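08/02/2022

The pump is running again

Since last week I can hear the pump from the kitchen window, and I am very glad to hear it. For most of July our pool was standing still and getting greener every day, and I was ashamed to open the curtain on that side of the house.

We bought this house in Stinness with the pool already in the ground. I grew up in an apartment on the fourth floor, and the only pool I knew was the public one, where you pay and somebody else takes care of the water. So all my knowledge comes from the last two summers, from the manual and from my own mistakes. Please read this as the notes of a beginner.

The trouble started with a small noise. The pump began to make a dry, high sound in the morning, and after a few minutes it became normal again. I decided it was not important. Then the pressure at the filter went down, and there were air bubbles coming from the return jets. I cleaned the basket, I cleaned it again the next day, and the bubbles stayed. One morning the pump did not pull any water at all and I switched it off.

I called two companies. The first one, from Wivness, told me on the phone that I needed a new pump and a new filter together, and sent me an offer for $3,747. I had to sit down when I read it. The second was Mateos Pools, a small shop near the highway. They sent a man who looked at everything for a long time before he spoke. He said that the motor was healthy, but the pump was sucking air through the lid and through a union on the suction side. Both rubber rings were flat and hard like old plastic.

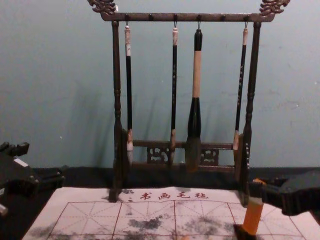

He changed the rings and put a thin layer of silicone grease on them. Before this visit I had used petroleum jelly from the bathroom, and he explained to me, very politely, that it can damage the rubber. So this part of the story is my own fault. He also showed me how to fill the pump housing with water before closing the lid, and how to turn the lid by hand only, without tools. I wrote all of it on a card and it hangs now inside the door of the pump shed.

After that we had a pump that works and a pool that looked like soup. I brushed the walls in the morning and in the evening, let the filter run day and night, and washed it each time the pressure climbed. The steps in the shallow end were the worst, there is a corner behind the ladder where the brush does not fit well. I used an old dish brush there, lying on my stomach on the hot stones. On the third day the water was cloudy and blue, and on the fifth day I could see the drain at the bottom. I also let out a part of the water and refilled it, I think it was 1,000 gallons, and the stabilizer went down to a number that I can accept.

One thing I still do not understand is the timer. The old owner left it set for the night hours, and the man from Mateos would like it to run during the day, when the sun eats the chlorine. Our electricity is cheaper at night. For now I divided it, half and half, and I test the water more often than before. If someone in the Adach area has the same tariff and a similar pool, I would be thankful to read in the comments how you do it.

In September I want to replace the pressure gauge, the needle does not go back to zero anymore. I also want to buy a second set of rings and keep them in the house, in a drawer, away from the heat of the shed. The shop has them on order and will call me when they arrive.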